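The Thirteenth Rule

The rule sheet at Trurkley is laminated and it hangs on a nail by the supply closet, and when I started in August it had twelve rules on it. I know because Nelly Ayala made me read them out loud, standing up, like a kid in a spelling bee.

"Rule one," I said. "Look before you lift."

"Louder," said Nelly.

So I got louder. Look before you lift. Start with the fingers open. Both hands free before you begin, phone in the locker. One task, one take. If you drop it, keep going, then mark it as a drop. I got through all twelve and she handed me a gripper and a cup of coffee, in that order, and then took the coffee back because of rule nine, no drinks you actually plan on drinking.

What we did all day was move things. You'd pick up a cup with the gripper and set it down someplace else, and somewhere down the line a machine would learn to move cups from watching you. That was the whole job! My mother thought I was joking. She told her sister I was in shipping.

I was good at it, I'll say that for myself. My first week I did 90 takes a day, which was what they asked for, and by the third week I was doing it before lunch and spending the afternoon reading the binder. Nelly had written the binder. It had a section on sleeves. It had four pages on what counts as "placed" (the thing has to stand by itself, you have to let go, and you have to back off before you stop recording). I'd never met anybody who had thought that hard about putting down a cup.

The trouble started with Arthur.

Arthur wasn't a person. Arthur was the arm in the back bay, bolted to a steel bench, and it ran whatever we'd taught it that month. Somebody before my time had named it and stuck a name tag on it, the kind you get at conferences, and the tag had gone soft at the corners. Every second week they loaded it up with our takes and we all stood behind the yellow line to watch.

That time they gave it a plain mug. Arthur reached out, closed on the mug, lifted it, set it down a foot to the left, very nice. Then it hung there. It opened a little, closed a little, and gave the mug a tap on the side. A tiny tap, like you'd pat a dog. Then it backed off.

"What's that?" said the man from Misow. Misow was paying for all this, so when their man asked what something was, people got quiet.

"Do it again," said Nelly.

They ran it 25 times. It tapped the mug every single time.

I knew what it was by the second one. I could feel my ears getting hot. I do that, see. I've always done it. I put a thing down and I give it a little tap, to tell it to stay. My grandfather did it with his hat, his glasses, the salt. I had no idea I'd been doing it with the gripper, too, but I'd done more takes than anyone else on the floor, and I'd tapped my way through the whole pile.

I could have kept my mouth shut. The Misow man was talking about a loose joint, and the engineer was nodding along, and they were ready to take Arthur's wrist apart over it. But rule seven says report your own errors first, before someone has to go looking, and I'd read it out loud, standing up.

"It's me," I said. "I tap."

Everybody turned around. Nelly asked me to show her, so I picked up the mug in my bare hand and set it down, and my finger went out and tapped it before I'd even decided anything. One of the guys laughed, and then I laughed — what else was I going to do?

She pulled my takes that evening. I stayed to help her, because it seemed only decent. We sat side by side with our feet on the same space heater and went through 500 of them. Tap, delete. Tap, delete. Once in a while there was one where I'd been in a hurry and hadn't done it, and she'd say "keeper" and put it in the other folder. It was past nine when the vending machine guy came through and filled up the row of crackers, and she bought us both a pack with her own quarters.

"Does it hurt anything?" I asked her. "The tapping?"

"It does if the thing's full," she said. "Or if it's standing on an edge. Or if it's a person's glass in a person's house and they're watching it." She chewed for a while. "I thought it was kind of sweet, myself. But you can't leave sweet in there. You can't leave anything in there you didn't mean."

I asked whether she had anything like that, some habit of her own. She said she used to hum, and that was why rule four was about sound.

So that's where they all came from. I went back to the sheet in the morning and read it again and it was a different sheet. Somebody had worn a watch that flashed. Somebody had looked away at the wrong second. Somebody, I'd bet money, had taken a drink out of the prop coffee. It was a list of people.

There were thirteen rules on it by the end of the month. The new one says: "When it's placed, let go and leave it alone." The lamination still smelled like the machine. My name isn't on it, but the new hires get told, and then they look at my hands.

Last I heard, Misow had sold their share to an outfit called Iltov, and Iltov wanted everybody out of the bays and working in regular places, hallways and break rooms, anywhere with a table. Nelly said fine, but the sheet was coming with us. She carries it rolled up in her bag. I carry the nail.
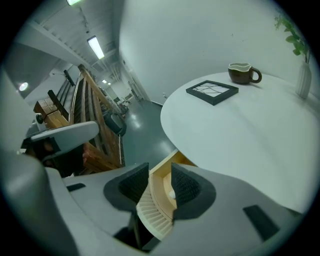
I still tap at home, by the way. I did the salt this morning. And I've caught Nelly humming in the parking lot with the windows up, so I guess we're both keeping it off the clock.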